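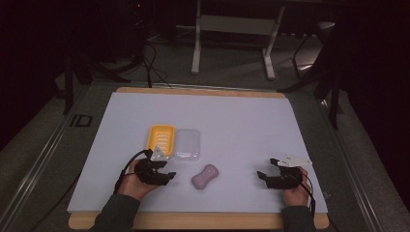 Looking after the soap table

It's 11th July and I have finally taken the hand grippers apart, cleaned them, and put them back together the way I keep promising to. Naheed Rind asked me to write down what I do, and my notes are mostly on the backs of envelopes, so a blog post it is. Get yourself a drink, I do go on a bit.

We've been calling this one the soap table for weeks now. The pink bar goes into the yellow dish, the clear plastic piece gets moved about too, and then you set everything out again and do it over. You wear the grippers out faster than you'd think! Not the soap, oddly. The soap is doing fine.

I start with the board. It sits on top of the wooden table and it likes to creep toward whoever is working, a hair at a time, so I push it back until I can see the same strip of wood in front that I had in the morning. Then I wipe it down with a barely damp cloth and leave it alone for as long as it takes to make coffee. Soap leaves a film you can't see from straight above. Crouch at the end of the table and look along the surface and it's all there, little smears where the bar has been dragged.

Next come the jaws. I had 382 runs on this pair since the last proper clean (the log at Girlow keeps count, I certainly don't), and the left one had started closing a touch late. I was all ready to blame the spring. I even had the new spring in my hand. Then I opened the jaws wide and found a curl of pink packed in next to the hinge, and after three minutes with a wooden toothpick it closed as nicely as the right one. I've put the spring back in its bag and written "not guilty" on it.

Please don't oil anything at that point, by the way. I did once, back at Tirner, and spent the rest of the afternoon with soap that shot out of the jaws every time I squeezed.

The white plates on top

The plate on the right gripper sticks out a good deal more than the left one, and it catches on everything. Sleeves, the curtain, my glasses on one occasion. Hold the gripper steady and give the plate a gentle wiggle. If it moves at all, even the tiniest bit, back the screws out, wipe the seat, and snug them down a little at a time, going from one to the next and round again. I don't go mad with them. Nele Jacobs stripped one at Grirkthorpe by being enthusiastic and we had to wait for a Boersma parts order to come in, which was a long wait.

Cables, my old enemy

I could write a whole post about cables (maybe in September, when things are quieter). For now: pick up both grippers, get your hands where they'll be when you work, and look at where the slack goes. I like the right one to run down along the outside of my hand, and it mostly obliges. The left one makes a loop up and around before it drops past my wrist, and I've made my peace with the loop as long as it stays big and lazy. A tight loop tugs on the back of the gripper when you reach across, and you end up fighting it without noticing until your thumb aches.

Then I reach to all the corners of the board, open and close at every one, and swap hands on the soap a few times. I did 17 pickups this time before I was happy. Two were clumsy, and both of those were me.

The old jaw pads are in the drawer under the kettle, in case anybody wants to see how worn they got.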